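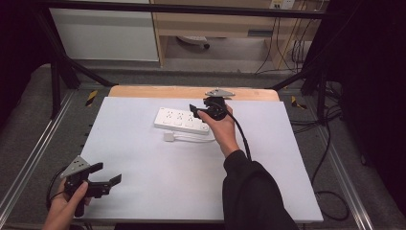
Drimine Height-Adjustable Desk: Equipment Review

Prepared for the Sistereck Office Services Bulletin, August 2018

The Drimine desk was placed in the shared study room at Hudari for staff to use throughout July. Prasanna Khan and Ah-rin Bang recorded its condition and collected comments from users.

Assembly requires 2 people. The printed guide is clear, although the bolts for the crossbar are not labelled. The frame remains steady at sitting height; at full standing height there is a slight sway when typing.

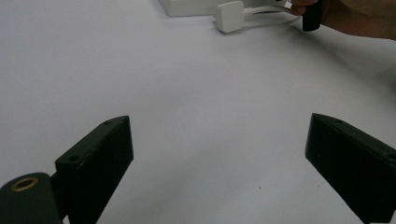
A plain white work surface, evenly lit.

Pen marks were removed from the Drimine top with a damp cloth. The lifting motor is quiet enough for a shared room. Power sockets are not supplied, and the cable tray is too shallow for a large adaptor.

The desk costs £788, with a further £142 for delivery and fitting. Hye-jin Byun considers the price fair for daily use. The desk is recommended for single offices. Larger orders should await the supplier's revised cable tray.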